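Grip fault tracked down in the Stiltau kitchen, and the fix is a good one

If you walked past the lab on Wednesday and heard cheering, that was us! After most of May spent chasing it, we finally know why the Stiltau arm kept letting go of plates in the simulated kitchen.

A quick recap for anyone who missed the earlier notes. The kitchen is our practice room in software, with a counter, a sink, a coffee maker and a two-armed robot that has to clear and put away. Stiltau had been doing lovely work there for weeks. Then the new build of Grurkley, our grip controller, went in and the drops started. A plate would be lifted fine, carried partway and then released in midair with no warning in the log at all. Out of 300 overnight runs, the arm dropped something in a depressingly large share.

Bleddyn Vaughan went through the recordings one after another, and it was run 2187 that gave it away. The fingers opened at the exact moment the wrist began to turn. Once he knew what to look for he found the same thing everywhere (he came running down the hall with his headphones still on).

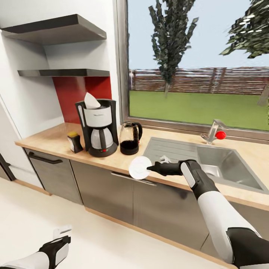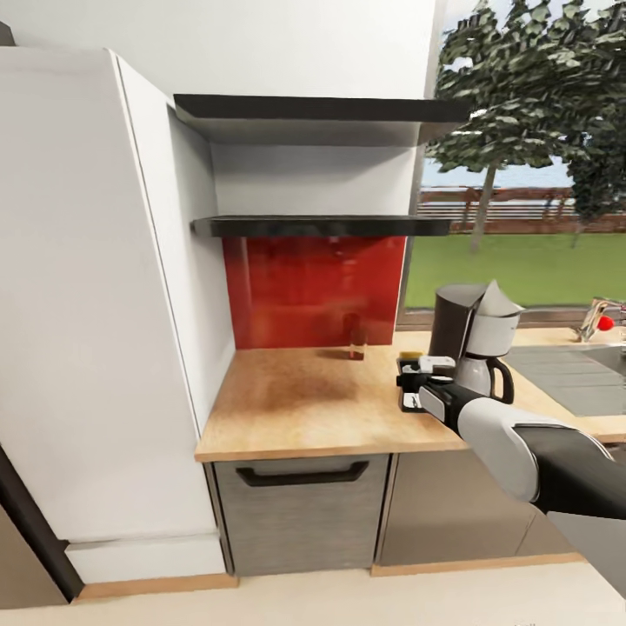
Stilline Manipulation Group, Innes Building

So what was going on? Grurkley checks its grip force against a limit, and during a wrist turn it was reading the force from the wrong joint. The number shot up, the controller decided it was squeezing too hard, and it did what it was told to do in that case and let go. The safety release itself worked perfectly. It was being fed bad news!

Cledwyn Mostyn wrote the patch in an afternoon. The controller now reads the finger joints only, and if the force does go over the limit it slows the arm and holds for two seconds before opening. It also writes a line to the log every single time, which would have saved us a lot of squinting.

We've had three clean overnight batches so far. The release limit for the real arm in the Innes workshop stays at the old setting until the patch has been tested there too, so please don't load the new build on it yet, however tempting. Anyone with plate or carafe recordings from before the patch, Bleddyn would love to have them, even the boring ones.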